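Opening Day Field Check – Sedden Park, Diamond 2
Over-40s and Masters league, with my comments

Filled out by: Ayodele Ogunleye
Walked with: Lena Sobczak (grounds)
Time: 7:40 a.m. to a bit after 9

I've kept the same order as the old sheet so you can lay them side by side. OK means play on it. FIX means before first pitch. WATCH means I'll be looking at it again next month, and so should you.

1. Backstop and netting – FIX
The posts are solid, I leaned on every one of them. The net is a different story on the third base side, where the bottom tie has let go and there's a flap a ball could get under. It's right where the on-deck hitter stands, too! Lena had zip ties in her truck and we did a quick job of it, but I want proper rope on there. Please don't let anyone tell you the zip ties are fine for the season.

2. Home plate and batter's boxes – OK
Plate is flush. The hole on the right-handed side got filled and tamped with clay, and I stomped on it in cleats and it held.

3. Pitching rubber and mound – WATCH
We pitch from the full 60 feet 6 inches and I ran the tape myself. Fine there. The landing spot is soft though, and our pitchers are not 22 anymore (sorry, Hollis). A soft landing spot is how Hollis Park did his knee last year. I'd like a bag of mound clay in the shed at all times, with a tamper that has a handle. The one in there now is a head and a stub.

4. Bases – FIX
First base is the double safety bag, orange side in foul ground, good. Second wobbles on its anchor. I could turn it with my foot. New plug needed, and somebody should dig out the sleeve while they're at it, it's full of dirt.

5. Infield surface – OK
Dragged and raked. A few pebbles around short, which I picked up and threw over the fence like my dad used to.

6. Outfield – WATCH
Two low spots in left center, both of them old friends. No sprinkler heads sticking up. Grass is long enough to hide a ball but not a hole. Walk it yourselves before warmups – we're a bunch of people who look up at fly balls and don't look down much.

7. Warning track and fence – OK
Fence cap is on all the way around. The padding on the right field pole has slid down some, so I pushed it back up and re-strapped it.

8. Dugouts and benches – FIX
Home side: one bench board has a split in it long enough to pinch somebody. Sand it or swap it. Bat rack is fine. Visitors' side: helmet hooks are loose, and there's a nail coming up through the floor mat by the steps. I hammered it down with a rock, so let's call that temporary.

9. Snack table and trash – WATCH
Bags tied before they go out, wrappers in the bin and not in the dugout. A wrapper on the grass is a slip waiting to happen in metal spikes, and the crows at Sedden will open anything.

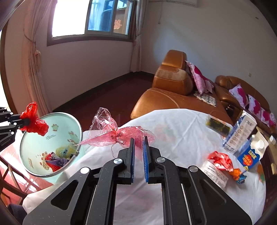
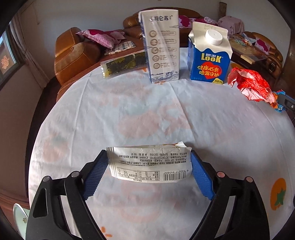 10. First aid and AED – FIX
AED light is green and the pads are in date. The kit itself is sad. No cold packs at all, one roll of tape, and a pair of scissors that wouldn't cut butter. Wanda Hutchins is our first aid lead this year and I've given her the list. She wants the kit hung in the home dugout where people can see it, and I agree. Last season it lived in the equipment shed, behind a lock, and I was the one with the key.

11. Helmets and catcher's gear – WATCH
Every helmet got a squeeze and a look inside. I pulled 2 for cracks near the ear hole and wrote NO on them in marker. If you see one of those back on the rack, take it off again. Catcher's mask straps are stretchy but they hold. Juniper Ferreira catches for us and says she'd rather use her own anyway.

12. Bats – OK
No loose grips, no dents that I could find. I'll check again before the tournament in case anyone brings something from the garage.

13. Water and shade – OK
Spigot works. The shade canopy goes up on the home side and it takes four of you, please, I did it with one other person in a breeze once and never again. Weight all the legs.

14. Parking and the walk in – WATCH
Foul balls reach the first row, so leave it empty during games. The path from the lot has a root lifting it by the gate. I'd paint it yellow until the park people get to it.

15. Rain and lightning – OK
Same rule as always. You hear thunder, everybody's off, cars or clubhouse, and we wait the full 30 minutes from the last rumble.

Still open before first pitch: rope for the net, plug for second base, bench board, that nail, cold packs and scissors. Lena has the base and the bench. I'll get the rope. If you're free the evening before, come by with a hammer – I'll be there from 5:30.

Ayodele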